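Landlord wants $400 to repaint after 3 years, normal?
Rental Talk > Moving Out
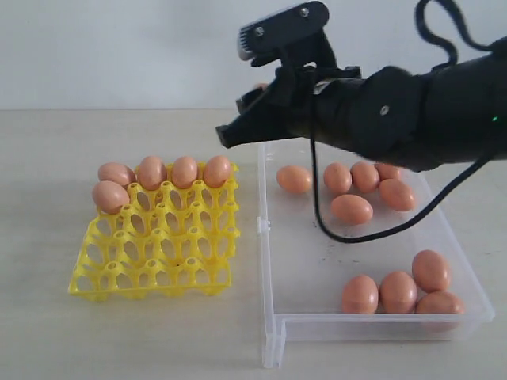

plainwalls82
Posted April 15, 2021
I moved out in January after three years. Deposit was $3,000. I got the itemized list back and there is a $400 line for "full repaint, main room." The walls were white when I moved in and white when I left. I filled the nail holes myself. Is this worth fighting?

ltrujillo
Depends on your state, but after three years paint is usually treated as normal wear. Ask for the receipt. Mine charged me $324 once and dropped it when I asked who did the work.

Marnie_K
Disagree a little. If you filled holes and didn't touch them up, the patches show when light comes in from the side. My landlord charged me for that and I thought it was fair.

plainwalls82
I did touch them up. Used leftover paint from the hall closet.

Marnie_K
Same sheen? Flat over eggshell shows every time.

plainwalls82
No idea. The can had no label.

ltrujillo
Still doesn't get them a full room. They can bill for the patches at most, and three-year-old paint isn't worth much.

gus_in_4b
Was Lozano the management company? They put a repaint on everybody's list. Send a letter, certified mail, and keep a copy. Email gets ignored.

plainwalls82
Yes, Lozano. Letter goes out tomorrow.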